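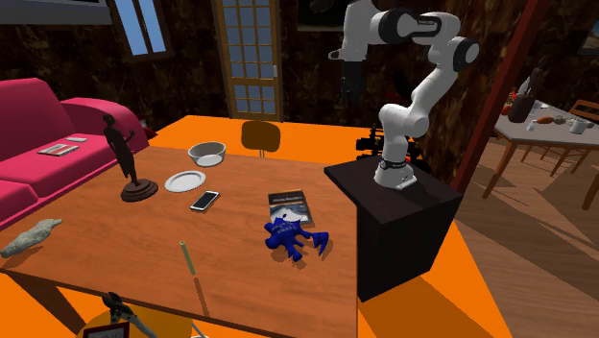

Figure 3. Simulated tabletop with arm, bowl, plate, phone, book and plush toy.

4.2 Polling place consolidation and travel time

The county merged several precincts before the May primary, and voters in the Ternier and Pinen districts were assigned to new buildings. We wanted to know whether a longer trip to the polls went along with lower in-person turnout. Cervantes and Gaete found a small effect in a rural setting, while Ruddock found none once early voting was taken into account. Neither study looked at a place with a bus network like the one in Bulavport.

Our sample covers 16 precincts. From each precinct's voter list we drew names at random and mailed a short questionnaire, which 1000 voters returned in usable form. It asked how the person got to the polls, how long the trip took, and whether the assigned building had changed. Voters who cast a ballot by mail were kept in the sample but left out of the travel time estimates.

Most people drove. Among those who took the bus, the median trip in the merged precincts was over 90 minutes, counting the wait at the stop and the trip home. Drivers reported little change. The gap was widest on the east side of Pinen, where the bus line ends two stops short of the new polling place and riders have to walk the rest of the way.

Turnout on election day fell by 2 percentage points more in the merged precincts than in the others. The difference shrinks when we add early ballots. Some voters in the merged precincts seem to have moved to early voting, and the early site on Begović Street stayed open until 7 p.m. on Thursday, the latest closing time in the county. We can't say from these data how many of them would have voted early anyway.

Two limits apply. People who did not vote were less likely to return the questionnaire, so the travel times describe voters better than they describe registered residents. The county also changed its sample ballot mailing in the same spring, and we had no precinct where one change happened without the other. Costigan and Doolan discuss a similar problem with overlapping changes, and we follow their approach in Section 4.3.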